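Zwischenbericht an die Stiftung Okex
Projekt: Stimmen aus zwei Lagern — Gespräche mit ehemaligen Kriegsgegnern
Berichterstatter: Qusai Nseir, Projektleitung
Stand: 30. Juli 2020

Sehr geehrte Frau Guérin,

mit diesem Bericht informiere ich Sie über den Stand unserer Arbeit seit dem letzten Schreiben. Ich bitte um Entschuldigung, dass er später kommt als vereinbart. Die Übersetzungen haben mehr Zeit gebraucht, als ich im Antrag angenommen habe.

1. Gespräche

Im Antrag waren 15 Gespräche mit Veteranen und Zivilpersonen aus dem Libanon geplant, die in den achtziger Jahren auf verschiedenen Seiten gestanden haben und heute in Lositz oder in der Umgebung leben. Davon sind 14 geführt und aufgenommen. Das letzte Gespräch mussten wir zweimal verschieben, zuerst wegen der Kontaktbeschränkungen im Frühjahr, danach wegen einer Operation des Gesprächspartners. Er hat uns für August wieder zugesagt.

Die meisten Gespräche haben länger gedauert als vorgesehen. Frau Bisht und ich hatten mit einer Stunde gerechnet, aber viele Personen sprechen zuerst lange über die Familie und die Schule und kommen erst am Ende zu den Kriegsjahren. Wir haben entschieden, nicht zu unterbrechen. Für das Archiv sind auch diese Teile wertvoll — man versteht dann besser, wer dort spricht.

Zwei Personen haben nachträglich gebeten, dass ihr Name nicht genannt wird. Wir haben die Einwilligungen neu ausgestellt und die Aufnahmen entsprechend umbenannt.

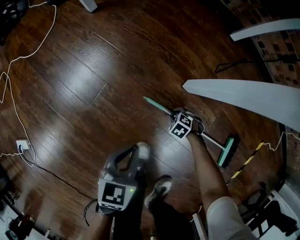 Dunkler Holzboden, rechts eine Bürste mit mintgrünem Kopf.

2. Begegnungen

Der zweite Teil des Projekts sind die Begegnungen, bei denen je zwei ehemalige Gegner miteinander sprechen. Bisher haben drei Paare teilgenommen. Bei einem Paar hat sich gezeigt, dass beide im selben Winter im selben Stadtviertel von Beirut waren, nur durch eine Straße getrennt. Sie haben lange über eine Bäckerei gesprochen, die beide kannten. Dieses Gespräch möchten wir mit ihrer Zustimmung vollständig veröffentlichen.

Ein viertes Paar hat nach dem Vorgespräch abgesagt. Der Grund war persönlich und wir haben nicht weiter gefragt. Manju Bisht, die die Vorgespräche führt, empfiehlt für die Zukunft eine längere Pause zwischen Vorgespräch und Begegnung. Ich teile diese Meinung.

3. Übersetzung und Archiv

Die Abschriften auf Arabisch sind für alle geführten Gespräche fertig. Die deutsche Übersetzung liegt für die Hälfte vor. Schwierig sind vor allem militärische Ausdrücke und Namen von kleinen Orten, die auf keiner Karte in gleicher Schreibweise stehen. Wir führen dafür eine eigene Liste, die inzwischen 50 Einträge hat und am Ende dem Archiv beigelegt wird.

Die Tonaufnahmen liegen auf zwei getrennten Festplatten und zusätzlich auf dem Server des Vereins Zallonton. Der Zugang ist auf das Projektteam beschränkt. 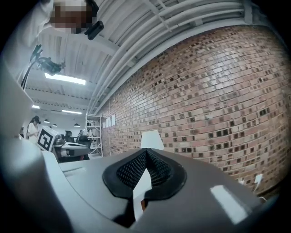 Können die Gesprächspartner ihre Aufnahme später noch zurückziehen?
Bis zur Übergabe an das Archiv ist das jederzeit und ohne Begründung möglich, danach kann eine Aufnahme für die öffentliche Nutzung gesperrt werden.

4. Mittel

Die Ausgaben liegen im Rahmen des Plans, mit einer Ausnahme: Für die Übersetzung brauchen wir 1000 Euro mehr als bewilligt. Die Reisekosten sind dagegen niedriger, weil im Frühjahr keine Fahrten möglich waren. Ich beantrage deshalb, diesen Betrag aus den Reisekosten umzuwidmen. Eine Erhöhung der Fördersumme ist nicht nötig.

5. Nächste Schritte

Im August führen wir das fehlende Gespräch und beginnen mit dem Schnitt der Hörfassungen. Über die Auswahl der Ausschnitte entscheiden die Beteiligten mit — das kostet Zeit, aber wir haben es ihnen versprochen. Die Belege zu Punkt 4 schicke ich Ihnen getrennt mit der Post.

Mit freundlichen Grüßen
Qusai Nseir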